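Ticket 475 — gripper width reads open when fingers are closed on object
Product: Stimuva hand-held gripper, recorder app
Opened by: Veronika Sutter
Assigned: Oluf Ravn
Priority: high
Status: waiting on reporter

Veronika Sutter
Recording demos for the Bikow desk task (pick up mouse, move it, put down). Width channel is wrong on most of the takes from today. Fingers are on the mouse, I can feel it, trigger all the way in, and the log says fully open. Then jumps to closed a bit later. Arm replays it and of course never grabs anything, just pushes the mouse along the desk.

Tried so far:
restarted app, no change
recalibrated open/close, fine for 2 takes then same thing
swapped USB cable, no change
different object (tape roll), same

Need these demos before the training run tonight so anything quick is welcome.

Oluf Ravn
Which takes? And is the jump always at the same spot or random?

Veronika Sutter
139 is the worst one. 123 is clean, same desk same mouse. Jump is random, sometimes on approach, sometimes after the lift.

Oluf Ravn
Looked at both. Pose track is good in both so its not the camera. In 139 the width value freezes, then catches up in one step. Looks like dropped packets and the app holding the last value — it should flag that and it doesnt. Will file that part separately.

Can you do:
1. close the live preview window before recording
2. turn off "smooth width" in settings
3. recalibrate once more with fingers empty, full open to full close, slow
4. one take, grip the mouse from the sides and hold still before lifting

Send me a still from the hold plus the log. Want to compare width against where the fingers really are.

Veronika Sutter
Done, all four. Log uploaded. Still from the hold:

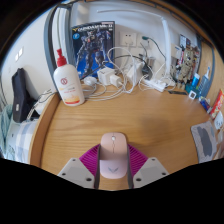 Attachment 1: fingers closed on mouse, both strips against the sides

Width follows the trigger now, no freeze that I can see. Did steps 1 and 2 together so dont know which one fixed it, sorry.

Oluf Ravn
Log looks right, value settles and stays put thru the hold. My bet is the preview. Leave both off for now.

Dont send 139 to training. Anything else with a flat width followed by a step, throw out too, no point patching by hand. Keep 123.

Can you do a longer run with the preview back on and smoothing off when you get a minute? Then I can close this.

Veronika Sutter
Ok. After the re-records — will post the log here.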